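Does the four-day week add up?

The operations manager at Kendon, a firm that handles billing queries for small landlords, is keen to talk about Fridays. Since August the office has shut on them. Pay is the same and the hours are shorter, and according to the firm everyone is happier.

I had my doubts before I arrived, and I still have most of them. "Productivity hasn't dropped," the manager told me. Measured how? "By tickets closed." The firm closed 2528 in the last quarter, a figure I was given twice. I asked for the same quarter a year earlier and was told the old system, bought from Fivby, didn't record things in a way that could be compared.

So we moved on to the staff survey. Of the 61 people who work there, 17 filled it in. The manager called the replies "overwhelmingly positive". I suggested that the ones who hadn't replied might be busy. "Or content," came the answer — quickly, as if it had been used before.

What about customers who ring on a Friday? They get a recorded message. "Most things can wait until Monday," the manager said. A tenant with a wrong bill and a bailiff's letter may see it differently, and when I said so there was a pause. "We do have an inbox for urgent cases." Who reads it? "It's on a rota."

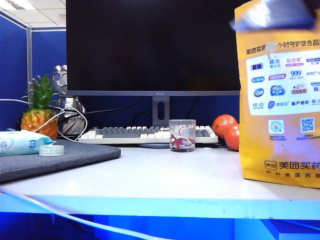
A rota means that somebody is working on the day off. Two people, I learned, each week, unpaid but "given the time back when things are quieter". I asked when things were last quieter and was told that spring had been good.

None of this makes the idea a bad one. I would like a Friday off myself. But the trial is due to be called a success next month, and the manager has already agreed to speak about it at an event in Skondandale. I asked what result would have made them go back to five days.

"We haven't really looked at it that way," the manager said.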